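Photo-a-day projects > Workflow and archiving
Thread: Numbering after a missed day

lgaber
Day 2 of my second year-long project is where the numbering broke. I missed one day, shot two frames the next morning, and posted both. My captions now run one ahead of the calendar. Title format is number/365, with a quote, then text. Do I renumber everything or leave the gap?

brilbridge_m
Leave the gap. The number is the day of the year, so a missing day is a missing number. If you renumber, every link in your older posts that says "see 112" points to the wrong picture.

Samah Hajji
Disagree. The number is the count of pictures posted. 365 pictures is the project. If you want the date, the file already has one in its metadata.

brilbridge_m
The file has the date the camera thinks it is. Mine was set to the wrong year for most of August and I had to shift the lot by hand.

Samah Hajji
Then fix the clock. That is a separate problem from the numbering.

lgaber
My leap year was also off by one, for what it's worth. I called it 365 and ended a day early.

vomley40
Use both. File name is the date written year first, caption is the sequence number. Sorting by name then gives date order, and the caption can say whatever you like. I keep a plain text file with one line per day: date, sequence number, title, source of the quote. When a day is missed the line stays and the title is blank.

lgaber
Is the text file by hand?

vomley40
By hand. It takes less than a minute. I tried a script that read the captions from the site but it choked on quotation marks inside the title, and I use a quote nearly every day.

Wael Shawky
On the quotes, please record where you found them. I checked 40 of mine at the end of last year and a good share were credited to the wrong person. The text file is the right place for the source. The caption gets too long otherwise.

brilbridge_m
Nobody reads the source.

Wael Shawky
I read it. Also, the site cuts titles off in the grid view, so a long quote pushes the number out of sight if the number is at the end. Put it first.

Samah Hajji
Agreed on number first. Pad it with zeros as well, 007 and not 7, or the album sort puts 10 before 2.

lgaber
I have some 300 captions without padding. Is there a batch edit?

vomley40
Export the captions as a table, pad the column in a spreadsheet, import again. Keep a copy of the original export. The import overwrites tags if the tag column is left blank, so either fill it or delete the column before you import. Leaving it in and empty is the one case that does damage.

Samah Hajji
It did not do that to mine.

vomley40
Did you have the column in the table?

Samah Hajji
No. Deleted it. Fair enough.

mdurrani 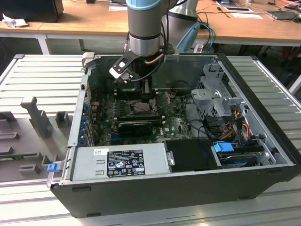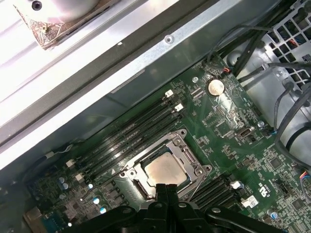

Motherboard and CPU socket, two views

Maham Durrani
Moderator, Workflow and archiving

I use a letter suffix for a second picture: 187, then 187b. The first one has no letter, so old links still work. Two pictures never take two numbers, and a missed day stays missed. Lahcen, for your case that means the two frames share the number of the day they were shot and the skipped number is left out. You would only have to edit the captions from that point on – the earlier ones are fine.

Samah Hajji
Then the total is short by one at the end of the year.

mdurrani
Yes. I list missed days in the album description.

lgaber
Going with the suffix. I will do the padding in the same export so the captions are only touched once. Tag column deleted, copy saved.

Wael Shawky
Check that the suffix sorts after the plain number on the mobile view. On mine 187b came up before 187 until I put a space after the number.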